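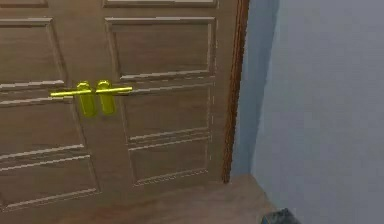 Erhan Kırmızıgül
Third-year student, Work and Technology project course

14 shares | 3 comments

Robot Trials and the Housekeeping Team at Weltosus

Weltosus cleans and resets furnished apartments between guests. In February the company began testing a robot arm for the small pick-up jobs, first in a simulated apartment built with software called Wakance. I spent my placement with the team that runs those tests. My question was what the change means for the housekeepers, so I will keep the technical side short.

What the team does now

Two years ago everyone on this team cleaned apartments. Three of them now work at desks on the second floor for most of the week. They choose the rooms and the objects, start the runs, and mark each one as finished or failed. Apartment doors, like the brown double one with the yellow lever handles, are on their list as well as kitchens and floors. The rest of the week they still go out with the vans.

During my placement the team logged 553 runs. Of these, 362 were marked as finished. A failed run has to be given a reason from a fixed menu, and the housekeepers told me the menu was the first thing they asked to have changed. It had nine kinds of motor error and only one entry for "wrong place." A housekeeper cares a lot about the wrong place. 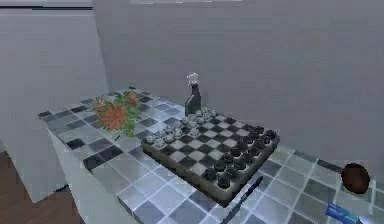
Fig. 2. Tiled counter with a chessboard, flowers, a spray bottle and a pen, in simulation.

Counters caused the most discussion. Tülin Bayram, the shift lead, wants guests' things treated differently from cleaning supplies. On the counter in Fig. 2 she would put the spray bottle away and leave the chess pieces as they stand. The engineers had one rule for everything on a counter. After a long meeting on a Wednesday they agreed to let the housekeepers write the rules for each room, and this now takes up a good part of Tülin's mornings. Her job title and pay have not changed. She has asked for both to be looked at.

I also sat in on reviews of the floor runs. Here the team looks at how the gripper holds an object before they look at anything else. With the round black kettle the two fingers hold it from underneath. One housekeeper said she would always take a kettle by the handle, and she wrote that in the notes. Comments like hers go to the engineers at the end of the day - before February there was no such list, and people mostly kept their opinions for the break room.
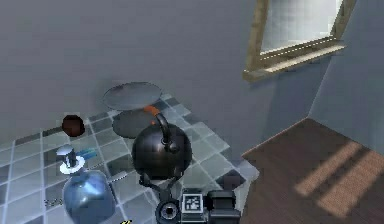

Effects on hours and skills

The desk work is easier on the back. All three desk workers said this without my asking. It is also quieter, and two of them miss working in pairs. Shifts are planned in Prestard, which only had codes for van work, so desk hours were entered as "other" and left out of the monthly summary until Tülin complained.

The cleaners who stayed in the vans are less sure about it. They have heard about the tests but have not seen a run. Several asked me if their hours would be cut, and I could not tell them. Management says no decision has been made. I think they should be invited to a review session before the next round starts, and I put this in my feedback to the company.

3 comments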